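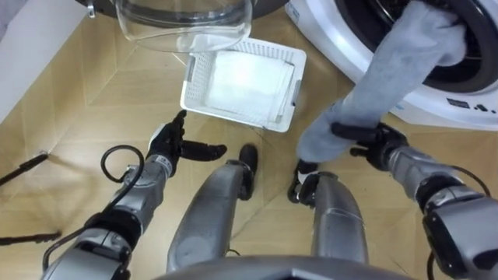

Front-loading washing machine

A front-loading washing machine, also called a front loader or horizontal-axis washer, is a washing machine in which the drum turns on a horizontal or nearly horizontal axis and laundry is put in through a door in the front panel. It is the usual domestic type in most of Europe. In other regions it shares the market with top-loading machines, in which the drum or tub stands upright.

Contents
1 Operation
2 Construction
2.1 Tub and drum
2.2 Door and gasket
2.3 Suspension
3 Installation
4 Wear and maintenance
5 Textile care
6 See also

Operation

The drum is partly filled with water, normally to a level well below its centre. As it turns, ribs on its inner wall (lifters or paddles) carry the laundry upwards until gravity overcomes the force holding it against the wall, and the load falls back into the water. Cleaning results from this drop, from the rubbing of fabric on fabric, and from the action of the detergent. The direction of rotation is reversed at intervals to limit tangling.

A typical cotton programme consists of a pre-wash where selected, a main wash, several rinses with intermediate spins, and a final spin. Water is heated by an element beneath the drum. Common main wash settings are 30, 40 and 60 °C. Lower temperatures usually call for longer programmes.

Before each spin the control unit turns the drum slowly to spread the load around its wall. If the imbalance measured is too great, the drum is stopped and the step repeated. Single heavy articles such as bath mats are difficult to distribute and may be left with a high water content when the programme ends at a reduced spin speed.

Construction

Tub and drum

The drum is a perforated cylinder, generally of stainless steel, supported at the rear by a shaft running in two bearings. It turns inside a fixed watertight tub of plastic or, in older and commercial designs, of steel. The space between the two holds the heating element and drains into a sump leading to the pump. In many recent plastic tubs the halves are welded together, and the bearings cannot be replaced separately.

The drum is driven by a belt and pulley or directly by a motor mounted on the rear of the tub. Direct drive removes the belt as a wearing part but places the weight of the motor on the suspended assembly.
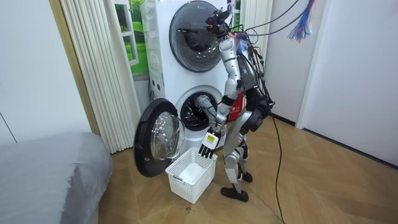
A white stacked washer-dryer unit.

Door and gasket

The door is normally round and hinged at one side. Its centre is a bowl of glass, or less often of clear plastic, which projects into the machine when closed and keeps laundry out of the gap between drum and door. A hook on the door rim enters a lock in the front panel. The lock is commonly operated by a heated bimetallic strip or by a solenoid. With the bimetallic type, the door stays locked for a minute or two after the end of the programme while the strip cools.

The gasket, or bellows, is a folded ring of synthetic rubber joining the tub to the front panel. It must seal against the door glass while allowing the tub to move. The lower fold has drain holes in most designs. Small articles, coins and hair collect in this fold and may block the holes.

Suspension

The tub hangs from springs and is steadied by friction dampers fixed to the base. Concrete or cast-iron weights are bolted to it to reduce movement during spinning. In the arrangement described by Tuncay Yalçınkaya, the front weight is split into two parts of unequal mass to offset the motor. Transit bolts hold the tub still during delivery and must be taken out before first use.

Installation

Machines are placed free-standing, built in behind a cabinet door, or installed beneath a tumble dryer. Stacking requires a kit matched to the two appliances, and the dryer is always the upper unit. A single-body laundry tower has its controls between the two drums, which removes the need to reach the top of the dryer.

The floor should be level and stiff. Suspended timber floors can resonate at spin speeds, and the machine is then better placed close to a wall and across the joists. Adjustable feet are turned until all four bear evenly, after which the lock nuts are tightened against the cabinet. The drain hose is led to a standpipe or a sink spigot at a height within the limits set by the maker. If the outlet is too low, water may siphon out during filling.

Wear and maintenance

Frequent faults are a blocked pump filter, worn motor brushes where these are fitted, scale on the heating element, leaking gaskets and failed dampers. Bearing failure is recognised by a rumbling noise that rises with drum speed, and by play when the empty drum is lifted by its rim.

Repeated washing at low temperature with liquid detergent encourages a film of bacteria and detergent residue on the tub and gasket. The usual remedy is an empty hot programme with a powder detergent containing oxygen bleach. Leaving the door and detergent drawer ajar between washes allows the inner surfaces to dry.
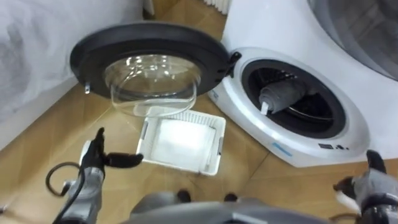
Textile care

The tumbling action is gentler on most fabrics than a central agitator. Wool and silk programmes use a higher water level and short, slow movements. Drum capacity is stated by dry weight of cotton; synthetic loads should be kept to half of this figure or less, and wool to a smaller load again. Care labels sewn into the article give the highest permitted temperature, with one bar beneath the wash tub symbol for reduced action and two bars for very mild action.

See also

Detergent
Laundry symbols
Top-loading washing machine
Tumble dryer
Twin tub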